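Tedden makes clay floor tile and mineral wall paint. We have one works, one counter and one delivery van, all at the same address in Foltden. Most of our customers are people redoing a single room, and the rest are small builders who buy from us several times a year.

## What we make

The tile came first. We press it in plain squares and long rectangles, and fire it without a glaze. The colors are the ones the clay gives us: orange, a browner red, and a buff that we make in smaller amounts. We don't make patterned tile. If you want a pattern, you can get one by laying two of our colors together, and the people at the counter will help you draw it out on squared paper.

Tô is our wall paint. It is a lime paint, sold as a thick paste in buckets, and you thin it with water before use. It goes on with a wide brush in crossed strokes and dries flat, with no shine. There are 60 colors on the card. Nearly all of them are grays, off-whites and earth colors, chosen so that they can sit next to a clay floor. We have turned down requests for brighter shades because the pigments we tried faded in lime.

Naserska is the name of our sealer. It is a wax and oil mix for unglazed tile, and it takes its name from the lane behind the works. It comes in one finish. People sometimes ask for a gloss version. We tried one for a season, and it showed every footprint, so we dropped it.

## Colors together

Choosing a floor and a wall at the same time is harder than choosing either one alone. A sample that looks quiet in the hand can take over once it covers a whole floor, and wall colors shift a good deal with the tile under them. 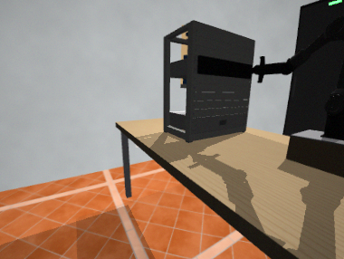

Our usual advice is to settle the floor first and bring the wall down to meet it. Orange tile throws a warm light upward, and a white wall over it will often look pink by late afternoon. A pale gray holds steadier. The room shown here has that pairing, orange tile under a plain gray wall, and the faint cloudiness on the wall keeps so much flat gray from looking hard. Light wood is easy to add to the two of them, as with the table, and dark gray things can stand on it without looking out of place. If you are starting from furniture you already own, bring a drawer front or a shelf to the counter and lay the samples against it there.

We lend sample boards free of charge for a week. Each board holds four tiles and a painted panel. Please keep it flat on the floor when you look at the tile and stand it up when you look at the paint. Look at it in the morning, at midday and with the lamps on. A good many customers change their minds between the second look and the third, and that costs them nothing at this stage.

## How we started

The works was a drainpipe factory before we had it. When the pipe trade moved to plastic, the building stood unused for several years with its kilns still inside. We took the lease because of the kilns. There are 2 of them, both gas fired, and both have been relined since.

Our first tiles were not good. We used the same clay mix the pipe makers had used, and it was fine for pipe, but it bent when pressed thin. The first full firing gave us a stack of tiles shaped like saucers. Some of those are set into the path by the side gate and you can still walk on them. It took most of a year to find a mix with enough grit in it to stay flat.

The paint was added later, after customers kept asking what to put on the walls. At first we sent them elsewhere. Then we started mixing small batches for friends and for our own office, and those batches became the first row of the color card. We kept the original numbers when the card grew, and for that reason the card still starts at 4. Numbers 1 through 3 were whites that could not be told apart.

## Dark colors and daylight
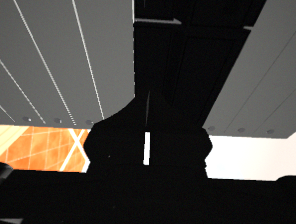
*Black against two broad gray panels, with bright light at the sides.*

Dark shades need the most care of anything on the card. Black and the two charcoals lose their detail when the light comes from behind or beside them, and a dark wall next to a window can look like one flat shape for most of the day. We suggest putting them on the wall that faces the window, where light falls straight onto the brush marks.

Lime paint also dries much lighter than it looks in the bucket. With a pale gray, the change is small. With a charcoal, it is enough to worry people who have not used it before, and we get phone calls every week from customers who think they were sent the wrong bucket. Let the first coat dry overnight before you judge it. If it still looks wrong the next day, call us, and have the batch number from the lid ready.

Dark colors usually need three coats and pale ones need two. We don't recommend stopping in the middle of a wall. Work from one corner to the next and keep a wet edge.

## Buying from us

The counter is open every weekday from 8:00 a.m. to 4:30 p.m., and until 7:00 p.m. on Thursday. You don't need an appointment to look at samples. If you want help working out quantities, call first so that we can keep some time free for you, and bring the room measurements with doors and built-in cupboards marked.

Tile is sold by the box. We add a tenth to every floor order for cuts and breakage, and we take back full boxes that have not been opened. We can't take back loose tiles, mixed paint or opened sealer.

Stock colors are normally ready in a week. Anything we have to fire for you takes longer, and how long depends on what is already in line for the kilns. We will give you a date when you order. If a firing goes badly and the date moves, we tell you the same day.

Clay tile varies from one firing to the next. Two boxes from different firings may be slightly different in color, and no sealer will even that out. When you lay a floor, open several boxes and take tiles from all of them as you go. Order enough the first time if you can. We keep a note of which firing your tile came from, but we can't promise to match it later.

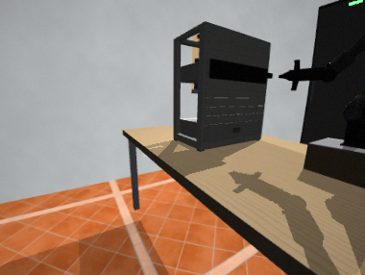 *Dark gray cabinet on a light wood table, with pale gray wall and orange floor tile.*

## Delivery and laying

Our own van covers Foltden and the towns near it. Outside that area, we send pallets by freight. A pallet of floor tile weighs up to 1000 kilograms and is left at the curb, so please have people ready to carry it in, or ask your builder to be there. Check the corners of the pallet before you sign. If a box is crushed, write that on the driver's sheet, even if the tiles inside look sound.

We don't lay floors ourselves. We keep a list of tile layers who have worked with our material and are used to unglazed clay, and you can ask for it at the counter. They set their own prices and we take no fee from them. Any good layer can do the work if they read the sheet in the box first. The main point on the sheet is that unglazed tile should get a thin coat of sealer before grouting. Grout will stain a bare tile, and the stain is very hard to get out.

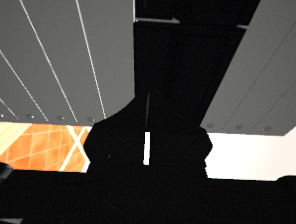
After grouting, leave the floor for two weeks before the final coat of sealer. It will look patchy and a bit dull during that time. Sweep it and keep wet shoes off it if you can. When the last coat is on, wait a full day before walking on it and three before moving furniture back. Put felt under chair legs.

For cleaning, use warm water and a small amount of plain soap. Vinegar and bathroom cleaners eat into both the tile and the lime paint. A scuff on a Tô wall can be touched up from the same bucket if you kept some paste under water with the lid on tight. Stir it well and feather it out with a nearly dry brush.

## Seconds

Tiles with chipped edges, small cracks or odd color go into the seconds yard behind the works. They are sold by the crate at less than half the box price. They suit sheds, porches, potting benches and garden edging. We don't sort them by size, so look through the crate before you pay. In January, when the kilns are down for repairs, we clear out the yard and let the last crates go for the cost of the wood.

Schools and clubs may have broken tile for mosaic work at no charge. Call ahead and bring your own tubs.

## Work here

We hire when we need someone and post the job on the counter door and on this site. Press and kiln work is physical, starts at 6:00 a.m. and is learned on the job. Counter staff spend their first month in the works before they serve customers. We also take on summer help for packing. If nothing is posted, you can still leave your name at the counter, and we keep those names for a year.

## Finding us

The main gate is on the river side of the old pipe factory. Parking is inside the gate on the left. Trucks and trailers should use the side gate on the lane, which is wider and has room to turn around. The counter is up one step, and there is a ramp at the loading door. Ring the bell there and someone will come and open it.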